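TILSIDE - The clothing exchange on the ground floor of the former Duron building will reopen in September with more floor space, a new sorting corner and longer evening hours, its organizers said.

The exchange has been closed to the public since early summer while the ground floor was repainted and the heating pipes along the street side were replaced. During that time donations were still accepted at the side door on Verbeke Street, and the backlog has grown. Organizers put it at roughly 2,000 items, most of them children's clothes and sportswear.

Visitors will find the layout changed. The long counter that used to divide the room is gone. In its place, the exchange is using large off-white panels on gray stands to separate the sorting side from the side where people browse. The panels can be shifted when more room is needed, for example for the winter coat day, which drew long lines last year.

A seating area has been added next to the panels, with gray upholstered pieces passed on by the Bosero furniture store when it cleared out its upstairs showroom. Regular visitors had asked for somewhere to sit, especially parents waiting while children try on shoes.

Laundry baskets have replaced the cardboard boxes that were used for sorting. The boxes tended to split at the bottom by the end of a busy evening, and those stored near the side door picked up damp in the winter. Clothes now go straight from the donation bags into baskets and are checked one at a time for stains, broken zippers and missing buttons. 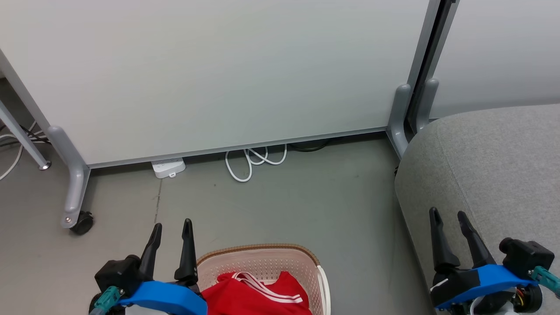 Items that pass the check are folded and put out by size. Anything that needs a small repair goes to the mending table, which will run on the same evenings as before. Clothes too worn to hand on are bagged for textile recycling, and the bags are collected every other week.

The floor has been left as it was, in plain gray. A plan to lay carpet on the browsing side was dropped after the first price came in well above what the exchange had set aside. The money went into better lighting over the racks, a frequent request from people who had trouble telling navy from black.

Some work is still to be done before the doors open. Cables and a power strip remain on the floor at the foot of the panels, and the organizers said all wiring on the browsing side will be fixed along the wall or covered. The building's owner has asked for a final safety walk-through once that is finished. A second changing booth is also on order but may not arrive until after the reopening.

The rules for bringing in clothes stay mostly the same. Items should be clean and dry, and shoes should be tied together in pairs. Each household can drop off two bags per visit. Bedding and towels are not accepted for now, although the organizers said that could change once the backlog has been sorted. School sports clothes are welcome all year, with or without a name label. Labels are removed or covered during sorting.
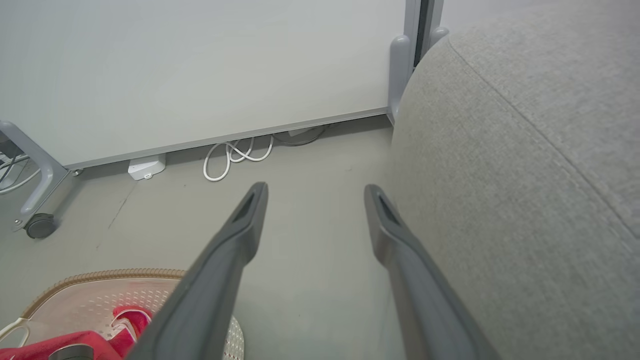 *The seating area beside the panels at the Tilside clothing exchange.*

Taking clothes home works on the same point system as before. One item brought in earns one point, and one point is good for one item of any size. Winter coats and boots count for 3 points each. People who have nothing to trade can ask at the desk for a starter card with 26 points, which is meant to cover a basic set of clothes for one person for a season. No proof of income is needed to get one.

Cards issued before the closure are still valid. Anyone who has lost a card can get a new one at the desk, but points on the old card can be carried over only if it was registered. Registration is free and takes a few minutes.

The longer evening hours are a response to a short survey handed out at the side door over the summer. Many of those who answered said they could not get there before closing time on a work day. The exchange used to shut at 6 p.m. It will now stay open until 8 p.m. on its two evening openings, with the last donations taken at 7:30 p.m. Morning hours are unchanged.

Parking behind the building is limited while the paving is being redone. Visitors with heavy bags can stop briefly at the side door to unload, and there are bike racks at the main entrance. The ramp on the Verbeke Street side is open and leads directly to the seating area - the step at the front door is still there, so strollers and wheelchairs should use the ramp.

The exchange is also looking for clothes hangers, in particular the small kind for children's sizes, and for sturdy laundry baskets in any color. Both can be left at the side door during donation hours. Baskets with cracked handles or sharp edges will be turned away.

A first sorting evening for people who want to help out will be held shortly before the reopening, starting at 6:30 p.m. No experience is needed. Those who come should wear shoes with closed toes and bring a water bottle. Coffee will be provided.

The exact reopening date will be posted on the front door and on the notice board at the Tilside library once the walk-through has been completed.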